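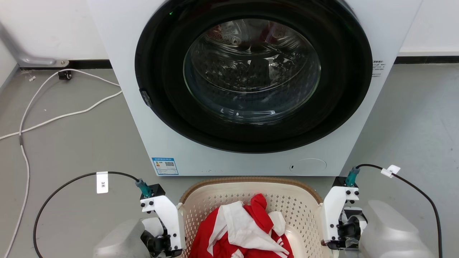 Kobina Mahama écrit que, chez lui, le linge sortait raide et que les serviettes grattaient, et demande s'il faut changer de lessive ou traiter l'eau. La question revient souvent. Dans une région calcaire, commencez par l'eau.

Accueil > Entretien de la maison > Traitement de l'eau > Adoucisseurs

Catégorie : Adoucisseurs compacts, Stenoven

Adoucisseur Stenoven 165

Le Stenoven 165 se pose sur l'arrivée d'eau froide, après le compteur et avant le départ vers les appareils. La résine retient le calcium et le magnésium, puis se régénère avec une saumure préparée dans le bac à sel. La régénération est déclenchée au volume, tous les 2 000 litres, et se fait de nuit si l'horloge est réglée.

Le bac contient 8 kg de sel en pastilles. N'utilisez ni sel de cuisine ni sel de déneigement. Le niveau de sel doit rester au-dessus de celui de l'eau ; si une croûte se forme en surface, cassez-la avec un manche en bois.
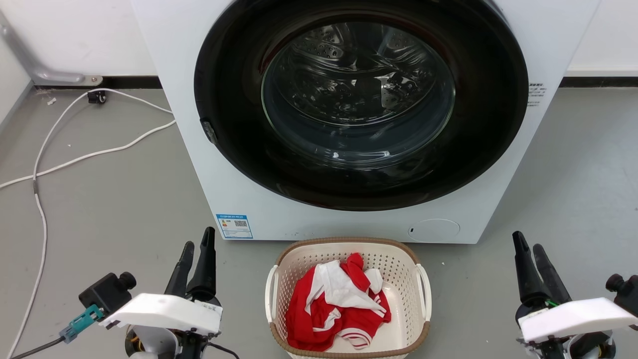

Une fois l'adoucisseur en service, la dose de lessive se règle sur la colonne « eau douce » de l'emballage. Trop de produit laisse de la mousse et oblige à rincer de nouveau. Le vinaigre dans le bac à assouplissant devient inutile dans la plupart des cas.

Caractéristiques
Raccordement : 3/4 de pouce, by-pass fourni
Pression minimale : 2 bar
Alimentation : bloc secteur fourni
Vanne : Ferkell, à commande volumétrique
Garantie : 2 ans sur la vanne et le bac

Prévoyez une évacuation à proximité, avec rupture de charge, et gardez un robinet non adouci pour le jardin. Le mitigeage à la sortie permet de conserver une dureté résiduelle. Nous livrons l'appareil réglé pour une eau moyennement dure ; le réglage se corrige à la molette, d'après le résultat de la bandelette de test jointe.

Le préfiltre Atinga se commande à part. Il est conseillé sur les réseaux anciens, où l'eau entraîne du sable ou de la rouille. La cartouche se change deux fois par an. L'ancien modèle Urkwood n'est plus vendu, mais ses joints et son flotteur restent disponibles au service pièces.

Tarif valable à partir du 1er janvier 2020. Pose non comprise.

Contact | © Stenoven, tous droits réservés | Haut de page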